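GERKECK SITE
Receiving and Stores Liaison Meeting
Minutes of the meeting held Tuesday, 10:00 a.m., Meeting Room 2

Present: representatives of Receiving, Stores, Maintenance, Purchasing, and Safety.
Apologies: Finance.

1. Minutes of the previous meeting
The minutes were accepted with one correction. Under item 4, "Flenance" should have read "Grollow" as the supplier of the replacement bin liners.

2. Matters arising
2.1 The floor markings between the dock doors and the bin bay have been repainted. Stores reported that pallets are again being left across the yellow line at shift change. Supervisors are to remind both shifts.
2.2 The broken drain cover outside Door 3 remains on order. Barriers are to stay in place until it is fitted.

3. Deliveries
3.1 Receiving reported 803 deliveries for the period. The afternoon backlog has eased following the change to the Flenance delivery slot.
3.2 Two loads from Cù arrived without part labels and were held at the dock. Purchasing has written to the supplier and will report any reply at the next meeting.
3.3 It was agreed that unlabeled loads will not be tipped into the bins under any circumstances. They are to be tagged and placed on the holding rack.

4. Condition of the metal bins
4.1 Maintenance presented its report on the large open bins. The concern is with the inside faces, where the coating takes most of the wear. Scuffed and scraped areas are to be recorded on the inspection sheet at each weekly check.
4.2 Purchasing tabled a quotation from Grollow for 20 liners at a total of $900, delivery included. The price is held until the end of October. Stores asked whether the liners could be lifted out for cleaning. Purchasing will confirm this with the supplier before an order is placed.
4.3 The meeting considered whether repainting would be sufficient for the bins with light wear. No decision was reached. Maintenance will obtain a price for recoating a single bin.
4.4

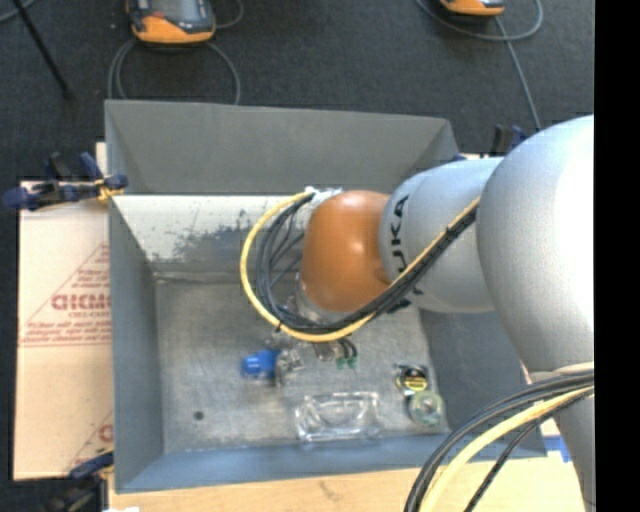
Stores asked that any recoating include the sloping sides, as a repair limited to the worn face would mean taking the bin out of use a second time. Maintenance accepted the point and will ask for the price on that basis.

4.5 Bins are to be emptied and swept before inspection. Receiving will release one bin at a time for this purpose, beginning with the bin nearest Door 1.

5. Housekeeping
5.1 Strapping and shrink wrap continue to be found in the scrap metal container. An additional waste cart will be placed at Door 2.
5.2 Brooms and dustpans are to be returned to the wall hooks at the end of each shift.

6. Any other business
Safety advised that the supply of cut-resistant gloves in size large is low. Purchasing will bring forward the next order.

7. Actions
Supervisors: reminder on floor markings.
Purchasing: Cù labeling; liner details from Grollow; glove order.
Maintenance: recoating price for one bin, sloping sides included.
Receiving: bin release schedule.

The meeting closed at 11:20 a.m. The next meeting will be held in the same room at the usual time.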